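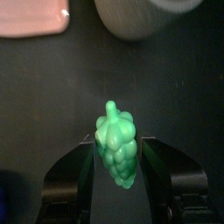 Green plastic toy grapes on a dark tabletop.

Plesoseo market stall set: long review

By Josiane Courtois
30 December 2024

The Plesoseo set is a children's market stall sold in one flat box. It consists of a wooden frame with a counter, a fabric awning, two crates, a balance, a printed price board and a bag of moulded plastic fruit and vegetables. I bought it in October to replace an older Keskin stall, which had lost a leg bracket for which no spare is sold. The new stall has been in use for seven weeks by two children at home and, at weekends, by whichever cousins are present.

Assembly

The frame goes together with cam locks and dowels. The instructions are drawings only and are accurate except at the step where the awning rails are fitted. The drawing shows the rails going in after the side panels have been tightened. If you do this, the front rail will not seat in its hole without forcing. Leave the side panels half a turn loose, insert both rails, then tighten everything from the counter downwards.

The supplied hex key is soft. Mine had rounded at one end before the last panel was fitted and I finished with a proper one. All holes were in the right place and no fixings were missing. One dowel was split and I glued it.

On a hard floor the assembled stall stands level. On carpet it leans slightly towards the customer side, where the awning overhangs. Two furniture pads under the front feet corrected this.

The frame

The counter is the best part. It is thick enough that a child can lean on it without any flex, and the front edge is well rounded. The varnish has taken a number of knocks from the balance and shows small dents but no flaking. The side panels are thinner and will bow if the stall is lifted by them. Lift it from under the counter.

The Keskin stall had a shelf behind the counter for the storekeeper's side. Plesoseo has replaced this with a cross bar and hooks. I consider this a step backwards. The hooks hold the paper bags and nothing else, so all stock not on display ends up on the floor, where it is trodden on.

The awning is attached with press studs. The studs are firm, which is correct for the frame but hard for small fingers, and an adult will be needed every time it comes off for washing. It was washed at a low temperature with other cottons. It did not shrink enough to affect the fit and the stripes did not run.

The plastic food

Most buyers will judge the set by this, so I will be specific about my own bag. The pieces are hollow mouldings. The seams are visible if you look for them and have been trimmed properly; I ran a cotton bud along every one and it snagged on a single carrot, which I cleaned up with fine abrasive paper. There was a faint smell on opening the bag. It had gone after a few days in an open crate.

Scale between pieces is inconsistent. The aubergine is shorter than the carrot, and the onion is close in size to the melon. The children have not remarked on it. Adults do.

Anything with a textured surface collects dirt in the recesses. A soft toothbrush and washing-up liquid clear it in one pass. I do not recommend the dishwasher for the hollow pieces. I put three in the top rack as a test and all of them took in water through the moulding vent, and it took a long time to shake out. If a piece does fill, stand it vent down on a radiator shelf overnight.

Sturdiness is good. Pieces have been dropped, thrown and stood on by an adult in socks. The tomato has a permanent crease. Everything else has sprung back.
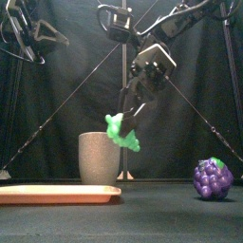 Replacement food is sold separately by Plesoseo in mixed bags only. You cannot order a single item, and the mix is not listed on the packet. The Grerkell range is near enough in size to be used alongside it and can be bought by the piece. The Grerkell plastic is a little harder and makes more noise on the counter, and its root vegetables are better shaped. If I were restocking a stall from nothing I would buy Grerkell for the vegetables and keep the Plesoseo fruit.

The balance

The balance is a simple beam with two hanging pans. It is a working instrument within limits. I checked it against a kitchen scale with bags of dry rice. With equal loads the beam settles level. With a difference of a few grams it does not move from level, and the pointer has enough play in it that small differences cannot be read. For comparing a melon with a carrot this is adequate.

The pans hang on cords tied through a drilled rim. The cords stretch at different rates. By the third week one pan hung visibly lower, although the beam was still straight, and the older child concluded from this that it was heavier. I retied both with braided fishing line and the problem has not come back. Loaded with over 370 grams a side, the hook at the centre begins to creep out of its hole. A drop of wood glue on the thread is sufficient.

Crates and storage

The crates are stapled slats. Check the inside faces with your hand before handing them over; one staple in mine stood proud and I pressed it back with pliers. Filled with the full bag of food, one crate weighs 1,282 grams on the kitchen scale, and a four-year-old can carry it. The hand holes are cut cleanly.

Nothing in the box has a lid. I ended up using a Taner drawstring sack for the loose stock. It opens flat into a circle, and the whole lot can be gathered in one movement at bedtime.

Price board

The board is printed on one side and blank on the other. The printed side has fixed prices, and the children lost interest in it on the first day. The blank side is sold as wipeable and is, provided the chalk pen is wiped the same evening. Ink left for a week leaves a ghost that a damp cloth will not shift. White vinegar removed most of it.

Faults to date

Split dowel, rounded hex key, one proud staple, stretched pan cords, creased tomato. I wrote to Plesoseo regarding the dowel and the cords. A replacement dowel arrived in a padded envelope with no letter. The cords were not mentioned.

Score: 7 out of ten. I would raise it by one if the shelf came back. The frame alone is worth having if you already own food from another maker, and some shops list it that way at a lower price, without the balance.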